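## 5장. 부엌에 들어온 기계

집안일을 대신해 주는 기계 이야기가 나오면 학생들은 대개 두 편으로 갈립니다. 한쪽은 청소기도 혼자 돌아다니는 세상이니 설거지쯤은 금방이라고 하고, 다른 한쪽은 우리 할머니 부엌을 보면 그런 말이 쏙 들어갈 거라고 하지요. 저는 강의를 맡은 지 꽤 되었지만 아직도 이 말싸움을 듣는 것이 즐겁습니다. 양쪽 다 조금씩 맞는 말을 하거든요!

공장 쪽 사정부터 떠올려 봅시다. 4장에서 살펴본 린드홀름 조립 라인에서는 부품이 늘 같은 자리에, 같은 방향으로 놓여 들어왔습니다. 기계가 똑똑해서라기보다 사람이 주변을 기계에 맞추어 정돈해 둔 덕이 컸습니다. 그런데 가정집 부엌은 오랜 세월 사람 손에 맞추어진 곳입니다. 국자와 뒤집개는 벽에 나란히 걸려 있고, 젓가락은 통에 빽빽이 꽂혀 있고, 냄비와 웍은 가스레인지 위에 그대로 올라앉아 있습니다. 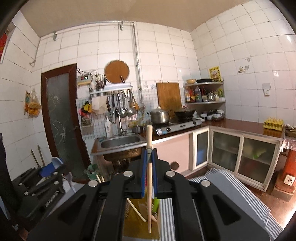
이런 곳에서 가늘고 긴 물건 하나를 집어 옮기는 일만 해도 생각할 거리가 제법 많습니다. 너무 세게 쥐면 부러질 수 있고, 살살 쥐면 손끝에서 빙그르르 돌아가 버립니다. 어디를 잡아야 다음 동작이 편한지도 미리 정해야 하지요. 사람은 이런 판단을 의식도 하지 않고 해치우는데(여러분도 오늘 아침 숟가락을 어떻게 들었는지 기억나지 않을 겁니다), 기계에게는 하나하나가 따로 풀어야 할 문제가 됩니다.

스카베오 연구실의 하비부르 헤라트는 부엌일 13가지를 골라 시험기에 178번 시켜 보았습니다. 뚜껑 덮기와 그릇 옮기기는 그럭저럭 해냈지만, 젖은 행주를 짜서 거는 일은 두 번밖에 성공하지 못했다고 합니다. 이 기록은 5.2절에서 표와 함께 찬찬히 읽어 보겠습니다.

### 읽기 전에

- 우리 집 부엌에서 늘 자리가 바뀌는 물건을 다섯 가지 적어 보세요.
- 그중 눈을 감고도 집을 수 있는 물건에 표시하고, 왜 그런지 짝과 이야기해 보세요.

적은 종이는 버리지 말고 책 사이에 끼워 두세요. 5.3절에서 손끝의 감각을 다룰 때 다시 꺼내 쓰겠습니다.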